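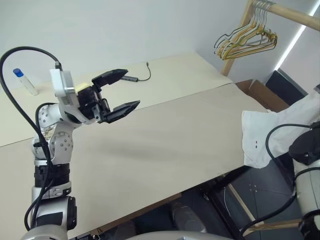
Geluddale Rain Gauge Records

Daily rainfall from 14 gauges in the Geluddale valley, typed up from paper logbooks. There are some 3,000 rows, one per gauge per day.

Columns: gauge, month, day, rain_mm, note

Blank rain_mm means no reading was taken. Zero means a dry day - please don't mix the two. The Poon gauge was moved uphill one September, so treat it as two sites. Readings over 100 mm are marked "check" in the note column.

Boder logbook 5 is still missing.

Maintained by Inditari. Free to reuse with credit.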